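Rellham Friends of Sania
Minutes of the monthly meeting, 29/08/2025

Present: Olga Sepúlveda (chair), Italo Sanna, Constanza Painemal, Lambros Deligiannis, Zeeshan Khattak (minutes), and 12 members.

The chair opened the meeting at 7 p.m. The June minutes were approved with one correction: the letter on crossing permits was sent by Mr. Sanna, not by Ms. Painemal.

1. Status of the Sania talks

Mr. Deligiannis reported on the talks between the Sania regional council and the government in Ziltura. The government spokesman repeated this week that the old town of Sania will not be discussed until the council drops its claim to run the customs posts. The council has refused. Both sides agreed to keep the technical channel open, and the next session is expected to deal with water and power lines only.

Members asked whether our group should take a public position on the customs posts. After discussion it was agreed to repeat the position taken in June, which supports direct talks and opposes any closing of the crossings while they go on. 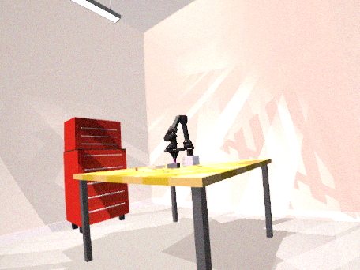
Simulated view of a robot arm above two blocks on a tabletop.

2. Crossing permits

Ms. Painemal said that 579 families on the Sania side applied for visiting permits under the spring arrangement. Of these, 287 have received an answer. The rest have been told to wait for the outcome of the talks. She has asked the permit office in Ziltura for a written timetable and has had no reply.

Mr. Sanna proposed a second letter, this time copied to our state representative. Seconded by Mr. Khattak. Carried, two abstaining.

A member asked that the letter mention students separately, as the term in Ziltura starts before most permits would be issued. Ms. Painemal will add a paragraph.

3. The Henríquez proposal

The chair gave a short summary of the Henríquez proposal for a shared authority over the old town. Under the proposal each side would name half the members of the authority, and the chair would rotate every year. The council has called it a basis for discussion. The government has not commented.

Views in the room were divided. Mr. Deligiannis thought the proposal left policing too vague to be useful. Ms. Painemal said it was the only text either side had not rejected outright. No vote was taken. Copies will be sent to members who want to read it before the next meeting.

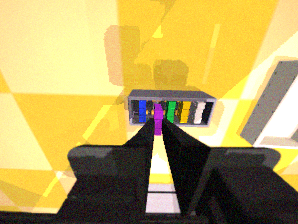
Would the Henríquez proposal change who issues visiting permits?
Permits would stay with the office in Ziltura for the first year, and the shared authority would then decide whether to take them over.

4. Money

Mr. Sanna reported that the travel fund stands at $2,000. He asked that it be kept for the two speakers from Sania invited for the fall. Agreed.

5. Other business

The hall is booked for the next meeting at the usual time. Members with news from family in Sania are asked to send it to Mr. Khattak in writing, and to say whether names may be used.

The meeting closed at 8:40 p.m.

Minutes taken by Zeeshan Khattak.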